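When the Packing Table Got a Helper
By Su-bin Kong
November

Have you ever packed a lunch box every day for a week and gotten a little tired of it? Well, at the Irner toy shop in Dudside, the packers used to fill 292 boxes a day, all by hand, and my goodness, did their wrists get sore!

Now a robot does the plain, same-every-time boxes. It picks things up with two fingers that close together, a bit like you pinching a grape.

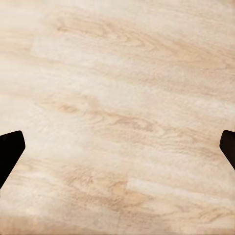
Two black robot fingers over pale wood, with a wide gap between them.

So what do the people do? Some learned to teach the robot new moves, and others check toys and wrap the tricky, wobbly ones. A few miss the old way (the chatting, mostly), and two packers moved to the paint room, where it's noisier but they like the colors.

Questions for Su-bin? Write to the Ratitz Kids' Page. © Ratitz. Back to top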